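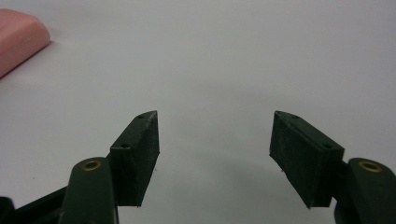 The open jaws of the hand-held gripper over a pale work surface, with a pink object beyond the left finger.

Platia opened its Pinheiro workshop to visitors in September for a demonstration of hand-held grippers, the tools its staff use to record picking tasks before the same motions are passed to a robot arm. The session ran for two hours and drew 13 people, most of them from packaging and small-parts firms in the area.

Aurora Godinho, who leads the recording work, ran the tool through a set of six tasks at a plain bench. An operator holds the gripper, closes the jaws on an item, moves it and releases it, while a camera on the tool logs each pass. Visitors then took turns in groups of three.

Much of the discussion concerned the finger pads. They are screwed to the arms as separate blocks and can be changed when the faces wear. Harvey Dufour of Niduvent asked how scuffing affects grip on soft or rounded items. Godinho said light marks make little difference – a lifted edge does, and pads in that state are replaced before the next recording.

Arnaldo Vieira showed the software side, a program called Skidar that sorts the recordings and rejects passes in which the item leaves the camera's view. He said short, slow passes are the easiest to use.

Platia plans a second open session at Pinheiro, with a robot arm running from the recorded tasks. Places can be requested from Filipa Fonseca at the front office.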